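Galow Fest camping vs day tickets, anyone done both?

Started by pullum_pete
11 replies, 3644 views

pullum_pete
November 11, 2022
Early birds for next July are up. Went as a day visitor this year, drove in from Pullum every morning, lost the will to live in the parking field. Thinking of camping this time. Worth it? Two adults, one kid who is 5.
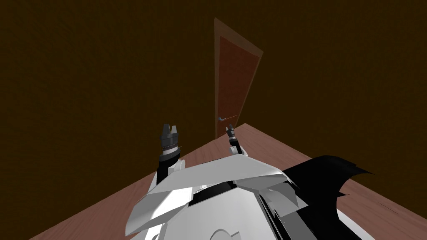 Main thing is sleep. Day tickets work out cheaper for us but we missed both late sets by Wudo and I'm still annoyed.

bassbin_jo
Camp. No question. You're in the woods by breakfast, no line at the gate. Family field is quiet after eleven.

mossyback
Quiet?? We were in family camping and could hear the Mottram stage till gone 2. Bring earplugs for the kid, the ear defender kind. And a real mat, ground is like concrete by July.

bassbin_jo
Which end were you? We were up by the hedge, slept fine. Bottom end is right behind the bar so yeah.

mossyback
Bottom end. Got there late, it was all that was left.

tentpegs4
Get there Thurs if they open it early again. They did this year but only emailed people who already had the camping add on, so half the field had no idea.

Also the showers. 4 of them for the whole family field. Go at like 6am or dont bother.

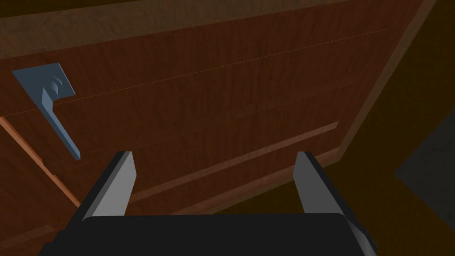 Food was good though, dumpling van by the Mottram stage is the one. Cash only when I went, might of changed.

pullum_pete
ok thats useful. So hedge end, early, earplugs. How far is the walk from the car?

tentpegs4
Far. Take a cart.

lowkey_linda
Going to disagree with everyone. Did the camping two years running and went back to day tickets. Lineup is stacked into the afternoon anyway, the late sets are mostly DJs. You pay a lot for a field.

bassbin_jo
Wudo wasn't a DJ set, full band, brass section, the lot. Best thing all weekend and it started at 11:30. Day people had to leave before the end for the shuttle.

lowkey_linda
Fair, I missed that one. Still say one good late set doesn't cover the price.

mossyback
Adding my packing list from this year, copied from my notes so ignore spelling:

1. Ear defenders, kid size, plus a spare pair
2. Cart with actual rubber wheels, the plastic ones died on the track
3. Headlamp each, the path to the toilets is pitch black
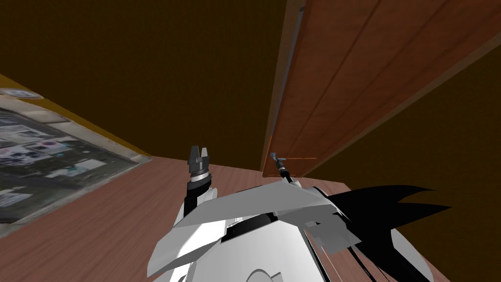

4. Rain fly even if forecast says dry
5. Cash in small bills for the vans

pullum_pete
Great list thank you. Leaning camping. Will wait for the lineup and see if Wudo are back, if they are I'm booking that night whatever it costs

tentpegs4
Don't wait too long, family passes went before the second lineup drop this year. Regular field was still on sale after that but it's a lot rowdier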